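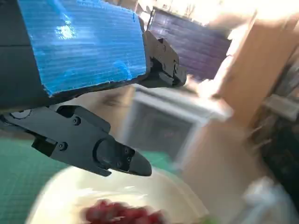
ホーム 目次 前の節 次の節 図一覧 文献
論文内を検索 キーワードを入力 検索

4.3 手首カメラによる接近制御と停止判定の再検討

前節では、把持点推定器Brerndaleの出力を動作計画器Loredierに渡し、両腕の手先を皿の近傍まで移動させる構成を述べた。本節では、その最終区間、すなわち手先が皿の縁の付近に達してから接触に至るまでの制御を扱う。先に立場を述べておくと、筆者はこの区間における手首カメラの寄与が過大に評価されていると考えている。以下はその疑いを記録から裏づけようとした試みであり、裏づけきれなかった部分も残したまま報告する。

手首カメラを用いる根拠としてよく挙げられるのは、対象に近づくほど対象が大きく写り、推定誤差が小さくなるという説明である。静止した手先についてであれば、筆者もこの説明に異論はない。しかし接近中の手先は並進と回転を同時に行っており、カメラはその両方の影響を受ける。対象が近いほど、同じ手先速度でも画像上の移動量は増える。露光時間が一定であれば、対象の像は近づくにつれてむしろ崩れていく。手先の部品はカメラと一緒に動くので鮮明に写り、肝心の皿と果実がぼける。画像全体の鮮鋭度を平均して品質指標にすると、この非対称は見えなくなる。

Brerndaleの信頼度は、まさにこの画像全体の鮮鋭度を入力の一つに使っている。設計文書には「画像品質を考慮した信頼度」とあるが、考慮されているのは画像の品質であって、対象領域の品質ではない。指のエッジ、ねじの頭、外装の継ぎ目といった、制御にとって何の情報も持たない構造が鮮鋭度を押し上げる。筆者らは当初この点を見落としており、信頼度が高いまま接近が外れる現象をキャリブレーションの問題だと考えて、手首とカメラの間の外部パラメータを繰り返し取り直した。値はほとんど変わらず、現象も残った。

4.3.1 記録と突き合わせの手順

評価は、ブドウの房を載せた白い皿を作業台のカッティングマット上に置き、両手で左右から接近する課題で行った。記録系統は3つで、左右の手首カメラと、作業台を見下ろすカメラからなる。時刻合わせと再生にはGumhamを用いた。Gumhamは各系統の到着時刻を基準に並べる。露光時刻を基準にはしていない。この差は通常の再生では問題にならないが、接近の最終区間の解析では無視できず、今回は手先が停止した区間を目印にして後から補正した。補正後にも系統間のずれは残っているはずだが、その大きさを独立に測る手段を筆者らは持っていない。

接近は42回行い、そこから切り出した2,000枚の手首画像について、対象が視野内にあるか、対象の輪郭が目視で追えるか、の二点を人手で付与した。後者は主観的な判定である。付与者間の一致も調べていない。したがって以下の議論では、輪郭の判定を補助的にしか使わない。

付与の作業は筆者のうちRania Badawiが担当した。判定に迷う画像は「追えない」に寄せている。これは手首カメラに不利な側への偏りであり、本節の主張に有利に働くため、読者はその分を割り引いて読まれたい。

4.3.2 視野の中の対象

図1に手首カメラの画像を示す。

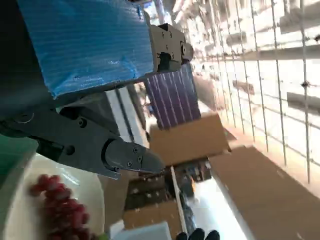
図1 手首カメラの画像。ブドウを載せた白い皿は左下隅にあり、右半分は明るく飛んでいる。

この画像で注意すべきは、対象が視野の隅に寄っていることである。手先の姿勢は傾いており、視野の多くを占めるのは手先自身と背景の構造物で、段ボール箱や金網越しの棚まで入っている。果実も一部がぼけている。それにもかかわらず、この種の画像に対するBrerndaleの信頼度は、対象が中央にある画像と比べて目立って下がらない。指と青い樹脂面の細かな筋が十分な数の特徴点を与えるからだと筆者らは推測している。

推測にとどめるのは、マスク処理の結果が一貫しなかったためである。手先に相当する領域をあらかじめ除外して信頼度を再計算すると、多くの画像では値が下がった。ところが背景に縞状や格子状の構造が入る画像では、ほとんど下がらなかった。手先を除いても、背景が代わりに特徴点を供給してしまう。結局、手先のマスクだけでは足りず、対象領域を先に決めなければ対象領域の品質は測れないという、やや循環した要求に行き着く。

露出についても述べておく。右半分が飛んだ画像では、自動露出は明るい側と暗い手先の間で妥協する。対象がどちらに引きずられるかは手先の姿勢次第であり、同じ皿、同じ果実でも接近方向によって色の見えが変わる。色に基づく領域分割を前提とした停止判定は、この変化にまともに影響される。Loredierの標準設定は、対象色の画素が視野に占める割合を停止条件に含んでいる。筆者らはこの条件を早い段階で外した。外した方がよいことを厳密に示したわけではないが、残しておく理由も見つからなかった。

4.3.3 停止判定の外れ方

42回の接近のうち13回で、停止判定が出た時点の手先位置が、見下ろし画像から求めた皿の縁との関係で許容範囲を外れた。この13回について手首側の信頼度を確認したところ、停止直前に閾値を下回ったものはなかった。すなわち信頼度は、少なくともこの実験の範囲では、外れを検出する役に立っていない。

この結果から「信頼度は無意味である」と結論するのは早い。閾値は事前に決めた単一の値であり、時系列としての変化は見ていない。外れた接近では信頼度の変動が大きかった可能性があるが、変動の大きさを指標に加えると、成功した接近の一部も同時に棄却される。調整しだいで都合のよい数字は作れる。その数字を次の皿、次の果実に持ち込めるかどうかは別の問題であり、本実験はそれに答える設計になっていない。

加えて、正解の側にも弱みがある。許容範囲の判定には見下ろし画像を使っているが、その画像も無謬ではない。

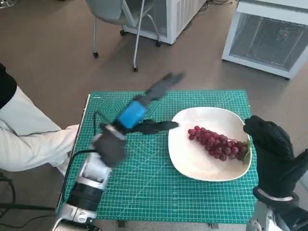
図2 作業台を見下ろす視点。左手の指先は皿の左縁に届き、右手は皿の右縁のすぐ外側にある。

図2では皿もマットの格子も明瞭で、一見すると位置関係は容易に読み取れる。しかし左手の指のうち一本は動きでぼけており、指先の輪郭を一意に決められない。また、この視点では指先の高さが直接にはわからない。水平に伸びた指の先端は画像上で皿の縁に届いているが、縁の手前の空中にあるのか、縁と同じ高さにあるのかは、一枚の画像からは決まらない。筆者らはマットの格子を平面の基準として用いたので、マットより高い位置にある指先の座標には視差による誤差が乗る。手先の高さを関節角から補って補正したが、その関節角は評価対象の制御系が出した値である。評価する側とされる側が完全には分離されていない。

手袋をした手の輪郭抽出も安定しなかった。暗い布地は影と区別しにくく、指が曲がると自己遮蔽も生じる。Brerndaleの手先検出は剛体部品の見えで調整されており、布で覆われた指を想定していない。図2のように二つの手が皿を挟む配置では、左右で手の見え方も異なるため、一方で調整した値が他方でそのまま通用しなかった。

もう一点、作業台の左側に人が立つ場合の扱いがある。図2ではその腕がロボットの左腕の脇、台の縁の近くにある。Loredierの衝突モデルは台とマットを固定の平面、両腕を既知の連結体として扱い、人の腕を表す要素を持たない。したがって計画器が返す「衝突なし」は、モデル化された物体についての言明にすぎない。既存の報告ではこの限定が省かれがちで、衝突回避の成功率として一つの数字にまとめられている。本論文ではその数字を載せない。

4.3.4 代替案とその限界

McGrath方式として本プロジェクト内で呼んでいる停止判定は、画像の信頼度を使わず、見下ろし視点で得た皿の位置を接近開始前に固定し、以後は関節角だけで手先を進めるものである。皿が動かないという仮定を置けば、最終区間で画像のぼけに悩まされることはない。実装も短い。筆者らの印象では手首カメラ方式より外れの原因を追いやすかったが、同じ条件で回数をそろえた比較は行っていない。印象を結果の表に入れるのは避けた。

この方式の弱点も明らかである。指が皿に触れて皿が動けば、固定した位置は直ちに古くなる。両手で挟む接近では、片側の接触が反対側の目標をずらすことになり、左右の到達時刻の差がそのまま誤差になる。到達をそろえるために両腕の速度を落とせば、今度は手首画像のぼけも減る。そうなると手首カメラ方式を捨てた理由の一部が消える。速度を落とすことで両方式が改善するなら、方式間の差として報告されてきたものの中に、単なる速度の差が混じっていた疑いがある。先行の報告で接近の最終速度が明記されている例は、筆者らが読んだ範囲では少なかった。

対象領域に限定した鮮鋭度を使う案も試作した。見下ろし視点の皿の位置を手首画像に投影し、その領域だけで鮮鋭度を計算する。投影にはGumhamの時刻補正と手首の外部パラメータの両方が必要で、どちらかがずれると、皿から外れた背景の鮮鋭度を測ることになる。試作の段階では、投影領域に手先の一部が入り込む例が繰り返し見られた。指先が皿の縁に近づく局面でこそ正しく働いてほしい指標が、その局面で手先の像を拾う。遮蔽を考慮した投影に改めれば軽減されるはずだが、計算の遅れが制御周期に収まるかは未確認である。

実装上の小さな変更として、信頼度の名称を改めた。コード上でconfidenceとなっていた変数をimage_scoreに変え、停止条件の側で直接参照できないようにした。性能は何も変わらない。ただ、変更後のレビューでは、この値を把持の成功確率のように扱う提案が出なくなった。

以上から、本論文の残りの実験では停止判定に手首画像の信頼度を用いず、記録のみを行う。手首画像の鮮鋭度は手先速度と併せて保存し、対象が視野の隅にある画像も除外しない。隅にある画像を除いてから成功率を計算すると数字は良くなるが、運用時の手先はその画像を受け取って動いている。除外の基準を変えた場合の再集計は10月の版で追加する予定である。

コメント

hirata_k 2025-09-14
到着時刻で並べるGumhamの件、うちでも同じところで引っかかりました。停止区間で合わせたとのことですが、左右の手首で別々に補正していますか。共通の値だと片側だけずれが残りませんか。

R. Badawi
左右別々です。本文に書き漏らしていたので次の版で足します。ただ、停止区間が短い接近では補正値そのものが怪しいです。

通りすがりの制御屋
速度の話に同意。でもそれなら、まず速度をそろえた比較を一つやってから節を立ててほしかった。外れた接近での最終速度の分布もないので、ぼけが原因なのか計画側が原因なのか、読んでいて判断できない。

mizuno
変数名の変更が一番参考になりました。うちのconfidenceも月曜に改名します。

hirata_k
指先の高さを関節角で補正するくだり、外部の計測が入れられないなら、せめて関節角を使わない集計も並べてもらえると助かります。

このページの先頭へ 次の節 4.4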